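### 4.3 Panels that stay where they are put

Every office we visited owned at least one freestanding panel, and every office described it as movable. The brochures agree. The Femon range is sold as "walls that follow your work," and the Solberg planning guide devotes 13 pages to layouts that a team might adopt in the course of a single morning. We set out to learn how often anyone did.

The short answer is that panels move when the floor is cleaned, when a carpet is replaced, and when a director is expected. During the 300 hours of observation at the Liltberg site, the panels changed position for a reason connected with work on 5 occasions. Two of these were the same meeting, which had been told it was too loud, moved a panel, and was told again.

Staff did not see this as a failure. Asked to sketch the floor from memory, most drew the panels in the same heavy line they used for the outside walls and left out the sofas entirely. One respondent marked a panel as "load-bearing." Another gave directions to the printer by way of a panel that had been in storage since April, and visitors apparently found the printer anyway. Ivar Dalen, who ran the interviews, took to asking people when a given panel had last been moved. The usual reply was a pause, followed by the name of someone who had left the company.

We group the reasons for staying put under two headings. The first is social. A panel has a desk side and a corridor side, and whoever sits on the desk side comes to regard it as furniture of their own, with the rights that go with it. Moving it requires asking, and asking requires a reason better than "it is movable." The second is plainly physical. Several of the Sturkeo models are wider than the doors they would have to pass through, a fact noted in the assembly sheet and, as far as we could tell, nowhere else. Even inside one room, a tall panel wants a person at each end, and the second person is usually on a call.

Height mattered less than we expected. Low panels, which one worker can shift alone, were moved no more often than tall ones. They were leaned on more, and they collected coats.

The gap at the floor deserves more attention than it has received. Respondents who rated a panel as "private" rarely mentioned its underside, while those who rated it as "pretend" nearly always did. Shoes, bags, and the wheels of chairs were all cited as things one learned to read. A person can be identified from the ankles down with a confidence we did not test but have no reason to doubt.

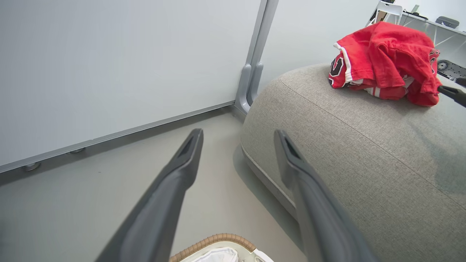

**Figure 1.** Privacy at floor level is settled by the way a panel is held up. A long lower edge has to be lifted clear of the floor if the thing is to be shifted at all, and the strip of open space that results undoes part of what the panel was bought for. The large pale one shown here ends in a thin gray metal rail with small round supports beneath it, and the post at its side comes down to a curved foot that spreads out over the floor. Feet of this shape were mentioned often in the interviews, mainly by people who had met one with a toe. An upholstered piece stands to the right, and seating near a panel was among the arrangements our respondents were least willing to give up, having usually decided that the two belonged together.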